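The laundry benchmark is measuring the wrong thing

By Jeptoo Wanyama

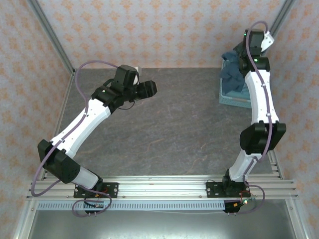 A two-arm cell with a light blue basket and a crumpled navy cloth.

Folding gets the headlines. A crumpled cloth has no fixed shape, so the arm must find an edge before any fold is planned. At Lindlow we logged 1,489 attempts in May and scored only the finished fold. I would score the first grasp separately -- and the hand-over between grippers too. Until both are published, claims of a machine ready for household laundry should be read as claims about folding flat cloth.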